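Bench check – two-arm table, shared workshop, bay 7
Checked by: Melahat Özkan
Date: November 10, 2019
Build name: Latura

1. Frame bolts, all corners. OK. Re-torqued after the Wudholm rails went in.
2. Arm bases on the side rails. OK, no play by hand.
3. Emergency stop, both arms. OK. The button still needs a longer lead.
4. Gripper fingers, open and close, 10 cycles each. OK.
5. Cable slack at the arms. COMMENT – slack is needed for full reach, but a loop must not get between the fingers and the table. Add one more tie per arm.
6. Items on the table. COMMENT – keep plant and towels at the back or side, clear of the grippers.

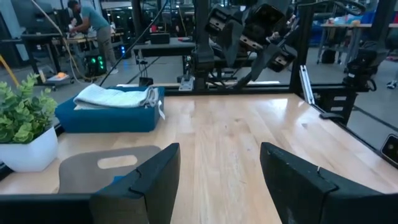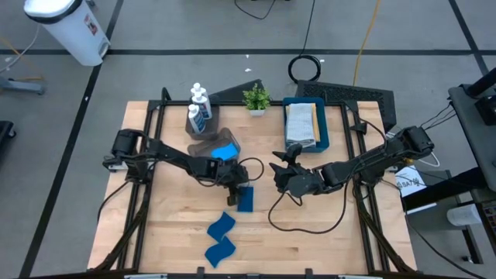 Items 5 and 6. Loose cable loop on the right arm: second picture.

7. Clamps on the frame. OK. Check again in January.
8. Floor cables behind the table. FAIL – trip hazard. Cover or reroute before the next run.
9. Log entry. Hour counter at 2394, next grease at the following 1000-hour mark.

Item 8 assigned to Hatice Demirtaş. Items 5 and 8 to be rechecked together, power off.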